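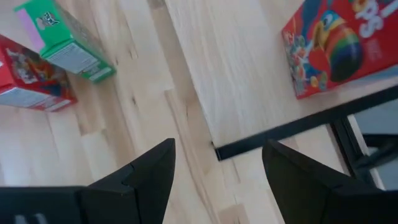
Ticket 199 — cereal pickup, kitchen routine
Opened 29/07/2025
Status: open

Hi again! Me with the breakfast job on the Ronero arm. I'm running the Plallon grasp settings straight out of the box, and I still can't get it to put cereal away on its own.

A box lying flat is the killer. The fingers come down, slide across the front and close on air. I tried 3 approach angles, then dropped the speed to 600 in the Toom panel (it was on the default before), and got 2 clean lifts all morning. Both were boxes standing up — of course they were.

Boxes on the floor are worse for me than boxes on the table. The arm gets down there fine, but then it wants to come back up right through the table edge, and I hit stop.

Can somebody at Stovport tell me if there's a way to tip a flat box up on its side first? I love this thing, but my kid still clears breakfast faster. Logs are attached, and I can rerun anything you want tonight.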